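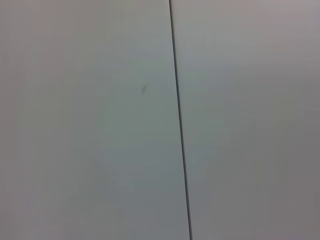 A reader in Drirkthorpe wrote to ask whether the narrow gap between two smooth panels should be filled or left alone, as hers had gone dark with grease and crumbs. Leave it if the panels are doors, or anything else that has to move. Fill it only when both sides are fixed.

## Cleaning the gap

- Vacuum first with the brush head. Water turns dust into paste.
- Wrap a thin cloth over an old plastic card and run it from top to bottom. Rinse the cloth and do it again.
- For grease, use 2 drops of dish soap in a cup of warm water. Wring the cloth out hard.
- Dry the edges right away. If the boards have a pressed wood core, standing water will swell them.

## Small dark marks on pale panels

Try a damp cloth, then baking soda paste on a fingertip. Leave it 3 minutes and wipe. A mark that stays is probably a chip, and a touch-up pen in a close shade will cover it — test the color inside a door first.

Skip scouring pads. They dull the finish, and the dull patch shows more than the mark did.

The kitchen at Taltside gets its gaps done every 14 days, more often in July when the windows are open.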